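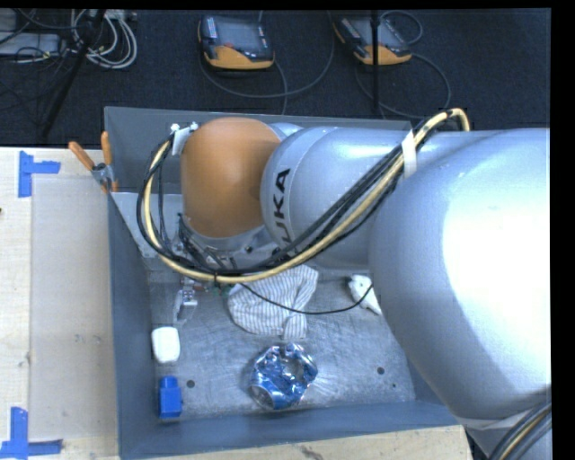

Photo: Pankaj Solanki / Unstead Players workshop

April, notebook, after the evening run

Okay, first full run of Act Two with the new cast and my voice is shot. I read in for the ferryman again (Þorgeirsson was at his day job until eight) and I have a whole new respect for that speech. It's 46 lines with one decent place to breathe! I marked a second breath after "the far bank" and it helped a lot. Passing that on to him tomorrow.

Pankaj tried the drunk scene two ways. The first was all stagger and slur, big laughs from the two people watching. The second time he played a man trying very hard to walk straight – much better, keep that one. He still drops the ends of his sentences when he turns upstage. Same note as last week, sorry Pankaj.

Accents: the Orkach family are drifting. The mother is somewhere in Scotland and the sons are from nowhere. I'd like up to 40 minutes on vowels before we touch the dinner scene again.

Timing: Act Two ran six minutes over. Most of it is the letter scene, where everybody waits politely for everybody else to finish. Overlap, people! I wrote OVERLAP on the board and underlined it twice.

Drukadar want the short video version by the end of the month, so we need to pick which monologue goes in. I vote for the sister's. It's quieter and she hardly moves, so one mic would cover it.

Still need: prompt book copy for Þorgeirsson, throat lozenges, a chair that doesn't squeak.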